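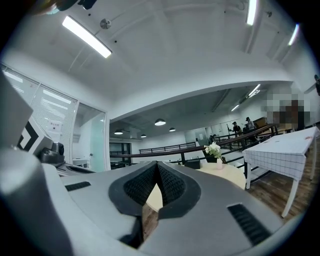

Tanveer Paracha asks if he must go to the court in person to become the guardian of his mother, who has dementia. In most cases yes, one time. The judge wants to see the person who applies and put a few simple questions to him. The hearing is short, and our lawyer from Lakbridge sits next to you.

Frequently asked questions about guardianship

What is the difference between a guardian and a power of attorney?
A power of attorney is signed by your parent while he or she still understands the paper. A guardian is appointed by the court when it is too late for such a signature.

Which papers should I bring to the first meeting?
Please bring your ID, the last letter from the doctor, and a list of close relatives with their addresses. Bank statements can come later.

How long do relatives have to object?
In our county they have 30 days after they receive the notice. If somebody objects, the judge will set a second hearing.

Can two people be guardians together?
Yes, my brother and I were asked the same by many families. Both must sign the application, and both must sign the yearly report.

What does it cost?
The court filing fee is $334. Our own fee is agreed in writing before we start, and you can pay it in 2 parts.

Can I sell my parent's house as guardian?
Only with permission of the judge. Do not sign anything with a buyer before you have it.

Whom do I call?
Ask for Chukwuemeka Oyelaran at the Osagie Street office, room 16. He answers the phone until 5 p.m., and on Friday until noon.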